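4.2 Following a series on the Plelleck player

These steps explain how to follow an animated series, so that the new season comes to your list by itself. You need a Plelleck account and a player with software 2.6 or later.

1. Press Home and open Series.
2. Choose Animation. The list contains 76 titles at this moment.
3. Go to the title you want, for example Jemesdale, and hold OK for two seconds.
4. Select Follow. A small star appears beside the title.
5. Choose the voice track. If a series has changed its voice cast between seasons, the player can offer two tracks for the older episodes.

Note: The new season of Jemesdale opens on 22nd July. Before this day the episodes are shown in gray and cannot be started.
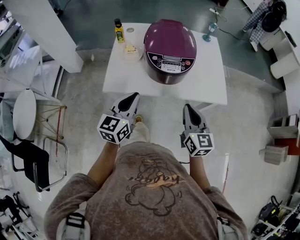 Cartoon shirt, seen from overhead at the white table.

6. To get a message when each episode arrives, open Alerts and set New Episode to On.
7. Press Back to save. Do not switch off the player while the word Saving is on the screen.

Caution: If you remove a series from your list, its downloaded episodes are also deleted. You must download them again, and for the Sellow channel this is possible only until the end of August.

If the series does not appear in the list, your region may be set wrong. Open Settings, then Region, and enter the code 2646 from your welcome letter. The list is loaded again in almost a minute.

For series from the Shokri channel, see section 4.3.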